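Kitchen Tasks Equipment Project: Progress Report to the Vandura Fund
June 5, 2023
Prepared by Catarina Simões, with costing notes from Guoqing Cao

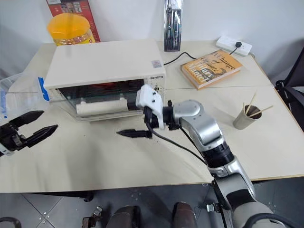

Will the project need more money than the fund has already approved?

At this stage the answer is that the approved amount will cover everything on the original list, provided the second arm is leased through to September and we leave the purchase until the next round.

Thank you again for your patience over the autumn, and for the very kind note you sent after our last report, which went up on the kitchen corkboard and is still there. I know you asked for something short this time. I have tried, but there is a fair bit to tell you, and Guoqing has been after me to explain the gripper budget properly, so please put the kettle on.

Where we are with the arms

You will remember that the plan was to buy both arms outright from Werkix. When the formal quote came back, the price per arm was as expected but the service agreement had become compulsory, and it was charged on each arm separately. We went back and forth with them for a few weeks (they were perfectly pleasant about it) and settled on buying one and leasing the other. The lease can be turned into a purchase at the end, with 3 of the monthly payments credited against the price. Guoqing has put the two versions side by side in the attached spreadsheet and I would encourage you to look at the second tab, where the colours make it much easier to follow.

Grippers and small parts

This is the line that has moved the most. We had budgeted for one style of gripper, bought ready-made from Kragh, and thought that would see us through the year. Appliance work has changed our thinking. A toaster oven asks for quite different things in the space of a minute: a long rounded handle across the door, then a control knob right at the edge of the front panel, where there isn't much room to come in from the side. A pair of ridged jaws is a good general tool and we are glad to have it, but for the work near the knob we have gone to a single pointed finger on a 3D-printed mount.

The happy news is that printed mounts cost us very little. We have budgeted $400 for filament, screws and spare fingers to the end of the year, and that comes out of the money we had set aside for a second set of Kragh jaws. We would like your approval to move it across, as the two sit under different headings in the agreement. There is a form for this and Guoqing has filled it in already, bless him.

Appliances and household goods

We have kept this line as modest as we promised. The only appliance bought new was the countertop oven, and everything else on the bench is the sort of thing you would find in any flat: tubs, a paper cup of bamboo skewers, a paperback or hardcover left lying about. We do want that clutter. If we are going to plan for equipment that can manage in a real kitchen, the bench needs to be honest about what kitchens are like, and most of it can be had for a few dollars or brought from home.

I would like to add a second oven with a different style of handle, and perhaps a kettle. Neither is urgent. If there is anything left in the line come September we will buy them then, and if there isn't we will go without.

Power and cabling

Please don't skip this bit, dull as it is! We left cabling out of the first budget altogether, and that was my mistake. Between the arms and the appliance, there are more cords near the bench than I had ever pictured when I was drawing up the list at my desk. Guoqing has priced a proper run of cable sleeving and a wall-mounted power rail to take the place of the ordinary power strip. Olska can supply both, and they have offered to come and measure up at no charge. The quote is in the appendix. We have not accepted it yet and would welcome your view on whether it counts as equipment or as fit-out.

Benches

The two table sections are doing the job for now, pushed together one behind the other. A single-piece top would spare us the seam, but the prices I was given made me laugh out loud, so I have put that request away for another year.

Time

The original plan allowed 11 weeks for ordering and delivery, and we have used all of them, mostly waiting on the service agreement. I don't think this changes the end date. It does mean the comparison of the gripper styles, which we had hoped to send you with this report, will come with the next one.

What we need from you

Approval to move the $400 between headings.
A decision on how the Olska quote should be classed.
Your agreement in writing to the lease on the second arm, for the auditor's folder.
A date for your visit, whenever it suits. There is parking behind the building and Guoqing has offered to bake.

The spreadsheet, the Werkix lease and the Olska quote are attached. If the second tab won't open, ring me and I'll send it as a printout.

With warm thanks,
Catarina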